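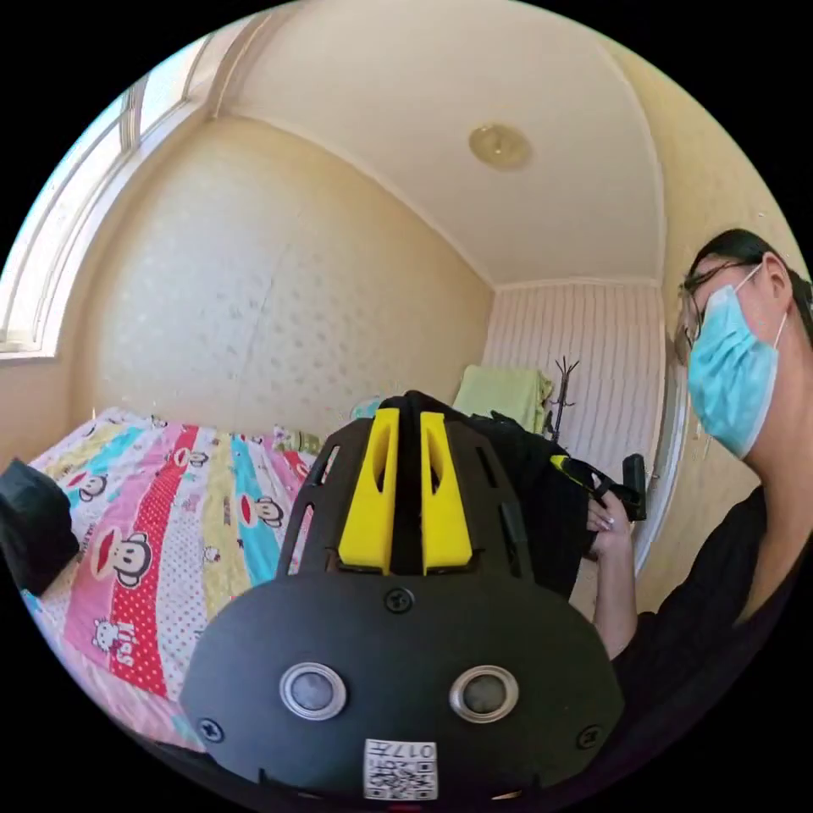 Buying hand-held grippers: questions we keep getting

We are Tirnen, and we help small teams plan and pay for home data collection. These are the questions that arrive most often, usually the evening before a budget is due.

How many grippers do we need?

Two per collector if your tasks want both hands, plus spares. Folding and sorting clothes nearly always wants both hands, as anyone who has tried to fold a jumper with one will confirm. For a team of ten collectors, we would order 21: a pair each, and one for the shelf. The one on the shelf will not stay there.

Can we start with one pair and see how it goes?

You can. It will go well, and then everybody will want it at the same time. Our Lindholm trial began this way and spent most of February on the sharing rota.

What does the Gramodier starter plan include?

Help choosing the kit, a budget sheet, and 20 hours of planning time. It does not include the grippers. We put this in bold on the old page and people still asked, so now it has its own question.

Do we need to rent a studio?

For household tasks, no. Use bedrooms people sleep in, with the bedding they own. A rented flat with one grey sofa is dearer and teaches you a great deal about one grey sofa.

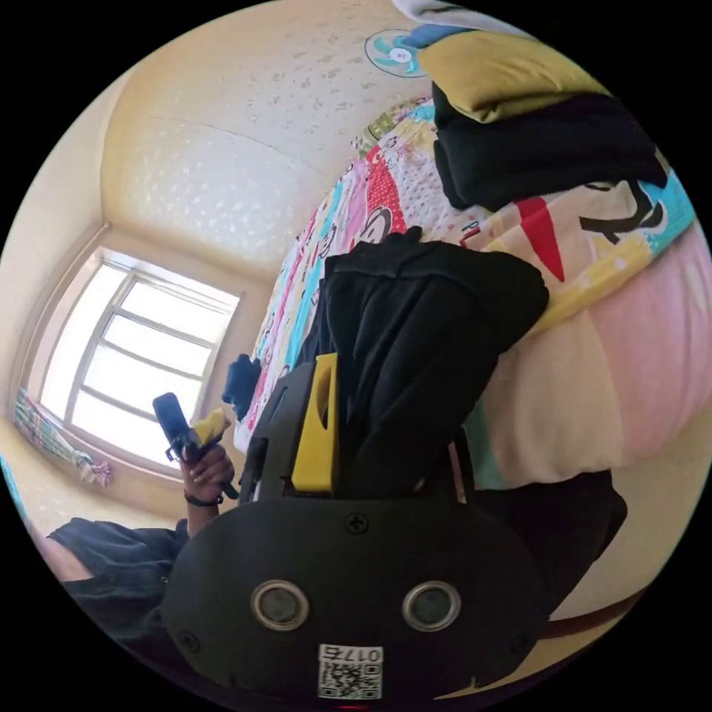
Black clothing over a patchwork quilt, one gripper holding on to the cloth.

Is dark clothing a problem?

It can be, when the fingers and the cloth are both black. Bright fingers are easier to pick out when you check the footage. If a supplier offers a choice of colour, take the loud one. If they charge extra for it, argue.

What do people forget to budget for?

Chargers, storage, travel, and labels. Put a number on every unit and keep a list of who has which. Also allow for screws. They are small, they cost next to nothing, and the wrong size takes 11 days to arrive.

How long should a session be?

We plan on 20 minutes, then a rest. A gripper that feels light in the sales meeting is a different object by mid-afternoon. Please try one for a full session before you sign for a boxful.

Should we lease or buy?

Lease for a short project, buy if you expect to be at it next year. Read the part about wear to the fingers first. It is generally near the back.

Does Tinix handle the stock list?

Yes, including loans, returns and repairs. It cannot tell you which car boot the missing charger is in.

Can you send a quote today?

If you ask before 3 pm and tell us how many collectors you have. "A few" gets you a few prices.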